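About Resmont

Resmont tests closures and seals for makers of household liquids: detergents, shampoos, fabric softeners, drain cleaners. We measure how caps behave under torque, pressure and temperature, and we report the results in a form that a packaging engineer can use without further processing.

The company was founded by Edeltraud Stüber and Torben Reuter as a two-room laboratory. We now occupy the ground floor of the former Eichhorn dye works and employ 22 people, 11 of them in the lab.

Services

Removal torque and application torque, screw and flip-top closures
Vacuum leak testing up to 60 samples per run
Drop and vibration testing of filled bottles
Storage at constant climate, with interim readings on request

Standard orders are reported within eight working days. Storage tests take as long as the agreed storage period. Raw data are kept for six years and can be requested by order number.

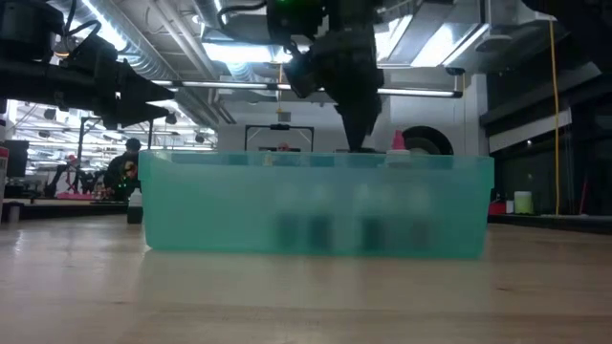 Samples should arrive filled, closed and labeled with the batch code. Mixed shipments are accepted if a packing list is enclosed. Unused samples are returned at the customer's cost or disposed of after the report is signed.

Contacts

Laboratory: Britta Stöcker
Orders and invoices: Dirk Stüber
Climate storage: Finn Frerichs

Page last revised Jul 17, 2026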